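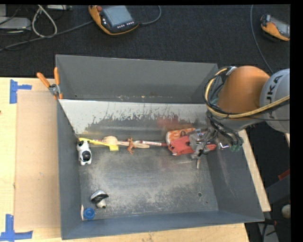 Attachment 1: bin with the arm over the right end, objects lined up along the far edge.

Print this ticket | E-mail this ticket

Ticket 844
Project: Mistness (bin picking, self-supervised grasping)
Component: Wulter (grasp scorer)
Status: Resolved, follow-up open
Opened: 2021-10-31

PROBLEM

Wulter scores grasps well in the middle of the bin and badly near the walls. We knew it was a little worse there, but the new held-out set makes it plain: objects lying along the far edge get high scores for grasps that fail when the arm tries them. The wooden spoon is the worst of the lot. The scorer loves the handle, the arm goes in, the fingers meet the wall strip, and the try ends in a stop or an empty close.

Expected: a low score for any grasp where a finger would have to pass through the wall.
Seen: the wall grasp is ranked first in 11 of 13 test layouts.

SETUP

KUKA arm, gray metal bin, fixed camera. Mixed objects: spoon, toy animals, the yellow tool toy, the red and white stick, the blue cap, and the red and orange things that always end up at the right. The method is the usual one for this project. The arm tries a grasp, the result gets saved as a yes or a no, and the scorer trains on those labels. Nobody labels by hand.

LOG

Entry 1
Checked the camera calibration first, because a shifted camera would give exactly this. Ran the board routine twice. No shift. Also made sure the bin was in its usual spot on the table and put the spring clamp back on the rim at the upper left. Reran the layouts, same result. So it isn't the geometry, and I'm happy about that, since redoing the hand-eye fit eats a whole afternoon.

Entry 2
Tried turning off the depth fill. The floor of this bin is scuffed and full of pale scratches, and I wondered if the fill was smearing the wall into the floor. Scores moved a bit in the center and hardly at all at the edges. Put it back on.

Entry 3
OK, this one got interesting. I pulled the training tries from June and sorted them by distance to the nearest wall. There are almost none close in! The old safety margin in Orozco (our motion planner) threw out wall grasps before the arm ever moved, and a thrown-out grasp was never saved. So the scorer has seen the middle of the bin over and over and has no idea what a wall does to a finger. It sees a nice thin handle and gives it the same score it would get out in the open.

Entry 4
First fix: save the planner rejections as failures. Easy, a few lines in the logger. Retrained overnight. Wall grasps on the spoon dropped out of first place, hooray, but then everything within a hand's width of the wall dropped too, including good grasps with the fingers lined up along the wall. The toy animals on the left side became untouchable as far as Wulter was concerned. Too blunt. Rolled back.

Entry 5
Second fix, and the one I really like. Shrink the planner margin, let the arm go in slowly near the walls, and stop on light contact. Each stop is saved as a failure together with the gripper angle. Now the scorer gets both kinds of example at the same spot: fingers across the wall (bad) and fingers along it (often fine). We placed objects by hand along the far edge and against the left wall for this run and kept a person at the pendant the whole time.

Retrained from the same starting weights as before, so the two fixes can be compared fairly.

Entry 6
Results on the 13 layouts, top-ranked grasp only:
Before: wall grasp first in 11.
After: wall grasp first in none.
The spoon now gets picked by the bowl or with the gripper turned along the handle. Center scores are where they were. I ran the whole set again after a restart to be sure and got the same ranking. This is a lovely result for such a small change in how we collect!

Entry 7
One thing to watch. The slow approach makes each try longer, so Ustine (the job scheduler) marked a few as hung and killed them. Raised the time limit for tries near a wall. If you see "try abandoned" in the log with no contact flag next to it, check that your scheduler config is the new one.

CAUSE

Rejected grasps were never saved, so the training data had a hole in it near the walls.

FIX

Smaller margin near walls, slow approach, stop on contact, label saved with gripper angle. Merged to the main branch. Please don't mix the June data with the new data without the distance tag, or the hole comes back in a weaker form.

STILL OPEN

Corners. The blue cap sits right down in one, two walls at once, and we have very few tries there. I'd like to give corners their own run before we write any of this up. Also want to test a second bin with straighter walls to see if the scorer learned walls in general or just learned this bin.

Linked ticket for the corner run to follow. Add notes here if you see a wall grasp come out on top again, and attach the depth file along with the color one.

Print this ticket | E-mail this ticket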